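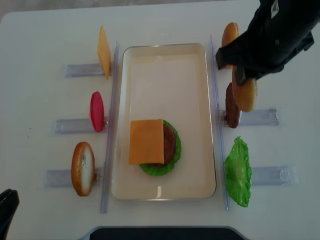
Ketby 26 practice pad, 3 left in stock

Double sided. Soft gum rubber one side, harder one on the other for chops work. Quiet enough for apartments, mostly. Fits a standard snare stand, stand NOT included.

Replaces the old Pretorius pad (discontinued, pls stop asking). Rebound is a bit quicker then that one.

Sticks sold separate, Hulier 5A or 5B both fine on it.

Item no. 1049. Orders in by noon Thursday go out same day. Returns ok if the rubber isnt marked up.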